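Bags, Hangers and the Great Closet Clear-Out

The Jokodano method promises a closet packed away in 30 minutes. I have my doubts about any method that comes with its own name, and the starter list wanted 60 bags before I'd folded a shirt.
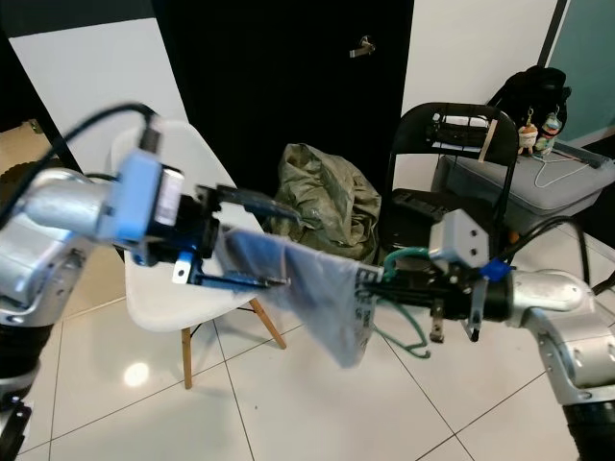

Plastic storage bags are sold as the answer to everything, and I remain unconvinced. Thin film like the bluish one stretched out over the tiles sags in the middle as soon as you hold it by the ends. Try getting a sweater into that neatly.

Hangers are the other sore point. The guide says to sort them last.
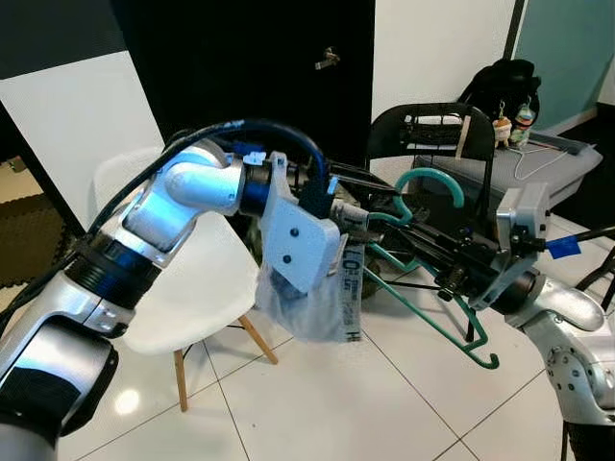 Keabetswe Mokgethi

I'd sort them first. A teal hanger with a hook on it will snag whatever is nearby, and clear bags don't forgive much.

More on the bags, which the guide calls reusable. By February I expect to have opinions about that. 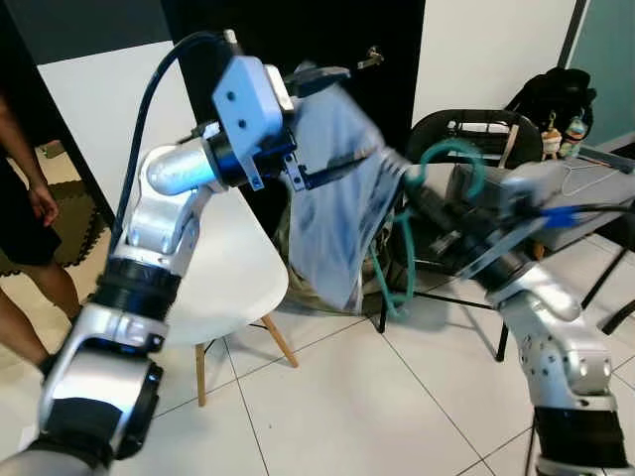
Pale blue bag, crumpled. The white chair is behind.

The guide also says clothes should come off the hanger "in one motion." Whose clothes?

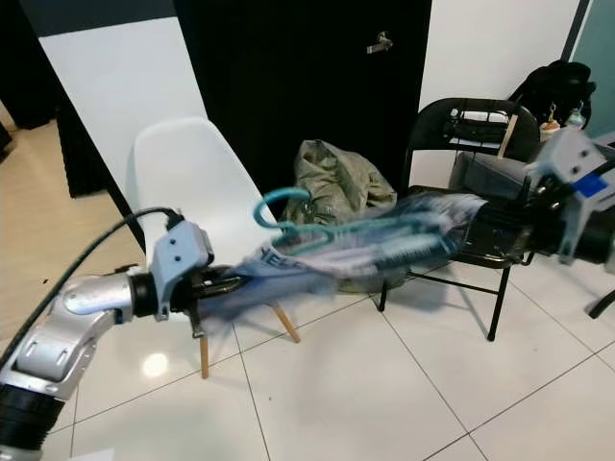
Blue-and-white garment and teal hanger, still tangled.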